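Yard tasks at Wirunia, February 24, 2021

Our test yard in the simulator is a house, a paved patio and a lawn. I used to drive every run by hand. Since the Mostard scheduler came in, I review logs. 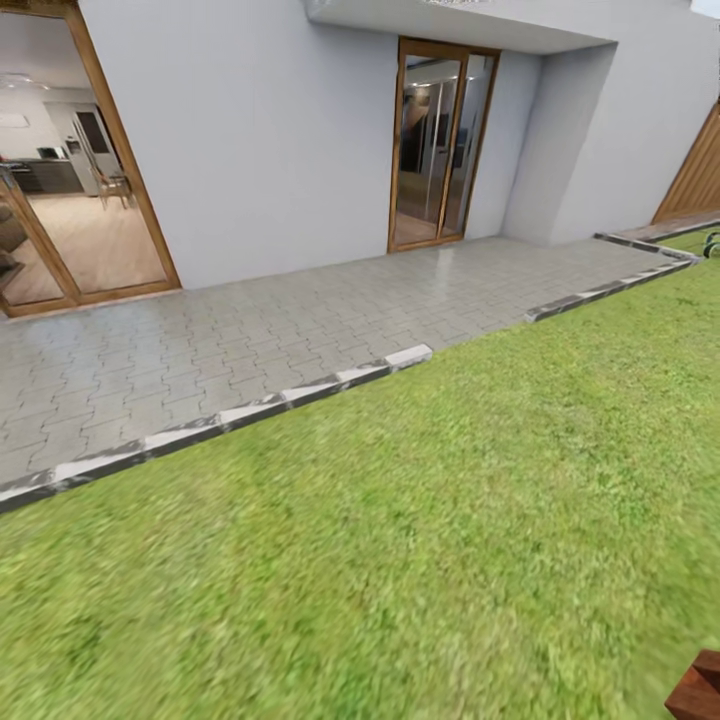 What changed for us

Two operators now cover 97 runs a shift. Less wrist pain, more reading — and nine new failure codes to learn. I miss the driving.

The egg task still gets a human check.

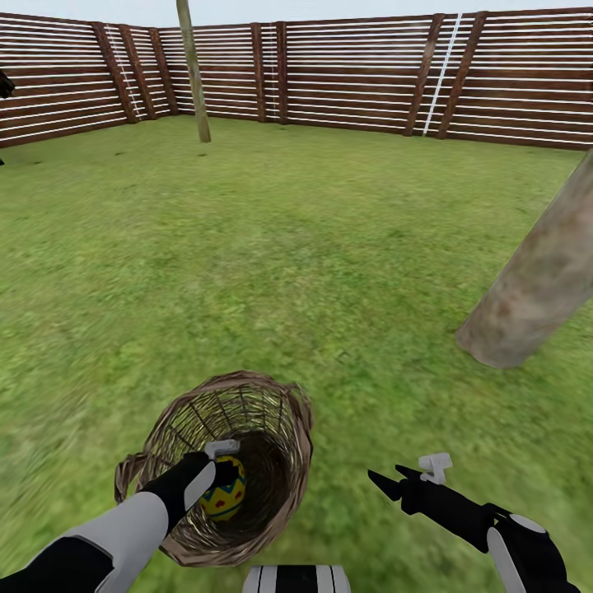
Left gripper at the egg, right one free.

Comments (2)

estow_ops: Same here. Who writes your codes?

gridlock9: Pay grade change too?

We use cookies. Accept / Settings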